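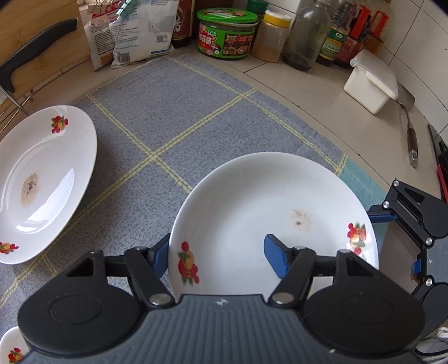
Chapter 14

Clearing Up: The Part of the Meal the Recipe Leaves Out

Every recipe in this book ends with the word "serve". You may have noticed that it's an odd place to stop. In the restaurant trade, serving marks the midpoint of the evening, and in the ordinary home kitchen it comes shortly before an argument. The recipe writer has gone home. The plates have not.

This chapter takes up where the recipe leaves off. It covers the period between the last mouthful and the first moment at which the bench could decently be used to make a school lunch. Students who have come through Chapters 11 to 13 will know how to joint a chook, rest a batter and keep a cutting board from skating across the bench. Few of them will have been taught how to clear a table. It's generally assumed that we pick this up at home, and a glance into any share house in February will show how well that is going.

By the end of the chapter you should be able to:

Sort used crockery by the kind of soil on it and decide what gets washed first.
Scrape, stack and carry plates without redecorating the floor.
Clear a working bench in an order that doesn't require you to move everything twice.
Decide what lives on the bench and what merely hasn't been put away.
Look after painted and patterned ware.

Key terms: soil, scraping, stacking, pre-rinse, landing space, bench resident.

14.1 What we mean by "dirty"

In this course, soil means anything on a plate that wasn't on it when it left the cupboard. The word is borrowed from commercial laundries and makes washing up sound like geology. It's useful all the same, for it lets us discuss the matter without anybody's upbringing being brought into it.

Soils come in several kinds, and they behave differently. Starch (rice, pasta, porridge) is meek while fresh and turns to mortar overnight. Protein, particularly egg, sets harder in very hot water, so begin with cool. Sugar dissolves if you give it time. Grease is the sociable one. It travels from plate to plate, from plate to sponge and from sponge to the water glasses, which is why glasses go in first and the roasting tin goes in last, preferably under somebody else's supervision.

The quantity of soil matters less than people suppose. Consider three white plates after a modest lunch. One has a small brown stain near the middle and is otherwise clean enough that an optimist might put it back on the shelf. Another carries a smear of grease dotted with dark specks. The third you can't see properly, as it's half under something. The beginner stacks all three, and now the first plate has grease on its underside. One greasy surface has become two, and the cook has gained nothing by it except a feeling of progress.

The rule is simple: scrape before you stack, and keep the greasy with the greasy.

14.2 Scraping and carrying

Scraping is done at the table only among family, and only in families that like one another. Elsewhere, take the plates to the bench. Hold each one by the rim with your thumb clear of the eating surface, tip it over the compost caddy and push the scraps off with a rubber spatula. Save the fork for eating. It marks the glaze and makes a noise that will bring the dog in from the yard.

Stack by shape as well as by soil. Round plates sit happily on round plates. An oval plate on a round one will rock, and an oval plate underneath a round one will rock while giving every appearance of stability. Put ovals in their own pile. If there's only one, carry it by itself and look as though you meant to make two trips.

Woven placemats stay where they are until the crockery is gone. They give a landing space that won't chip a foot rim, and they catch the crumbs. When the plates are clear, fold each mat inward and shake it outdoors. Shaking it over the sink is acceptable if the sink is empty, a condition seldom met.

14.3 Patterned plates

Many households own a set with fruit on the rim. Nobody's guests have ever asked where the fruit plates came from, yet the set outlasts every fashionable one bought since. If you have inherited one, look after it.

Decoration may be under the glaze or over it. Underglaze pattern is sealed in and puts up with a good deal. Overglaze pattern sits on the surface and will fade with harsh detergent, scouring pads and years of hot machine cycles. To tell them apart, run a clean fingertip across the motif. If you can feel an edge, treat it as overglaze: warm water, mild detergent, soft cloth.

Lina Khasawneh, who taught this unit for 19 years, used to hold up a plate from her mother's set on which the fruit had faded to a faint pink rumour. It had been scrubbed every night by someone who was very thorough. She passed it around the class without comment.

14.4 The back of the bench

Against the wall behind most working benches there stands a line of groceries. The sauce jar is there, and the dark bottle, and the bag of rice or flour with a clip on its neck. We call these bench residents. Some have earned the spot by being used daily. Others came home with the shopping, were put down for a moment, and have since acquired tenure.

Take each item in turn and ask when you last opened it. Read the label while you're there. Plenty of sauces want refrigerating after opening and say so in very small type. Clipped bags keep well enough for the week, but a 700 gram bag of flour that will last you until winter belongs in a sealed container, where the pantry moths will have to apply in writing.

Knives are a separate matter and come before any tidying. A knife leaning on an upright board is waiting for a sleeve. Wash it by hand, dry it from the spine and return it to its block or rack before you reach for anything behind it. Never lower a knife into sudsy water and walk off. The next pair of hands in that sink will belong to somebody helpful.

Activity 14A: The order of work

Work in pairs after your next practical. One partner clears the bench while the other writes down every object moved, and every object moved again. Swap roles at the following practical and compare your lists. Ruba Smadi and Edivaldo Guimarães, who trialled this activity for us, fell out over whether lifting a plate to wipe beneath it counts as a move. It does.

Before you go on to Section 14.5 (Water, Detergent and the Myth of Soaking), write a short paragraph on how clearing up is divided in your own household. You won't be asked to share it.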